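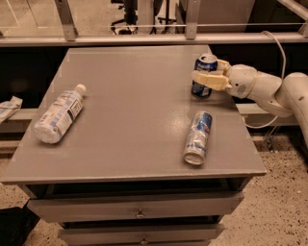 How do you teach an arm to pick up a can when you can't write down every grip in advance?

A person drives the arm through the task by remote control, the joint positions and camera views are recorded together, and a policy is then trained to predict the next motion from the current view. The recording is called a demonstration. Most of the labour goes into making demonstrations that agree with one another.

Imke Böttcher runs teleoperation for Samir, a tabletop clearing project that Fasisus set up at its Stalbridge site. The task is ordinary. Empty drink containers are left on top of a cabinet, standing or lying at whatever angle, and the arm has to take them off one at a time. She picked drink containers for their range. "A full-size can is stiff until you squeeze it, a slim can that's been crushed has no reliable diameter, and a clear bottle is hard for the camera to find the edge of," she said. "You get three grasping problems for the price of a recycling bin."

The operator uses a leader arm, a light copy of the working arm with encoders at the joints. Moving the leader moves the follower. Böttcher tried hand guiding first, where the operator takes hold of the arm itself and pushes it along the path. The motions were smooth and the joint data were clean, but the operator's hands and sleeves were in the camera view for most of each recording. "The policy sees hands in training and no hands when it runs. That's a difference you've built in yourself," she said. Hand guiding is still used for setting rest positions and for checking reach.

The leader arm has its own faults. There is no force feedback, so the operator judges contact by eye. Closing the gripper on a thin-walled can gives little to see until the wall starts to buckle. Her instruction is to close at a steady rate, stop when the fingers meet the can, and hold for a moment before lifting. The hold was added after early recordings in which operators closed and lifted in one movement. The trained policy copied that, and began lifting before the fingers were fully home.

I asked how many demonstrations the task took. The current set has 464 after rejects were removed, recorded over almost 6 weeks. She doesn't regard the total as very informative. A large share of the first batch started from the same few layouts, and the policy did well on those layouts and poorly elsewhere. The layouts are now drawn from a printed sheet, with position and angle set before the operator sits down. "People think they're placing things at random. They put the can where they'd like to pick it up," Böttcher said.

Rejects are handled by rule. A demonstration is thrown out if the operator pauses mid-air for longer than the limit, if a container leaves the cabinet top any way other than in the gripper, or if the cable reaches the gripper's working area. Hesitation is the most common fault. A pause with no visible cause teaches the policy that stopping is a valid action in that position, and it will then stop there for good. Missed grasps are kept, provided the operator backs off and recovers in a single attempt.
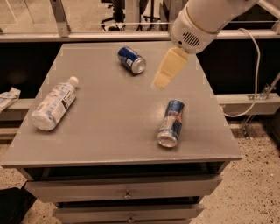 One of the operators, listening in on the call, said that the rule on pauses was too strict for containers lying on their side. The approach is harder there, she argued, and a short stop above the surface to line up the fingers is part of the skill. Strip those out and you keep only the quick runs, which are often the lucky ones.

Böttcher accepted part of this. The limit has since been raised for the descent and left alone for the transfer. "If you stop at the same height every time and then go down, I can use that. If you stop wherever you lost your nerve, I can't," she said.

The approach to a container on its side is also where operators differ most. Some turn the wrist early and come down already aligned. Others descend first and turn near the surface. Either works when driven by a person. Mixed in one set, they give a policy that averages between the two and arrives half turned. Samir now specifies the early turn. Operators who learned the other way took a few sessions to change, and their recordings from that period were left out.

Speed was the other correction. New operators move slowly to be safe, and the policy inherits the pace. Böttcher has them practise with recording off until their times settle, then records in short blocks with a break between. Nothing is recorded after 3 in the afternoon. Reject rates climbed late in the day and she found it cheaper to stop than to sort the results.

Asked about remote operation over a longer distance, she was cautious. Fasisus ran a trial in July with the operator in a different building. The delay was small on average but uneven, and operators compensated by making a short movement and waiting to see it land. Those recordings have a stepped look when plotted, and she hasn't found a filter that cleans them up without also removing real corrections near contact. They are stored separately and have not been used for training.

The next change is to the leader arm. A small motor at the trigger will push back in proportion to gripper current, giving the operator a rough sense of how hard the fingers are closing. Böttcher expects it to help most with crushed cans. The first unit is on the bench, and the trigger spring still has to be replaced with a softer one before anyone can use it for a full session.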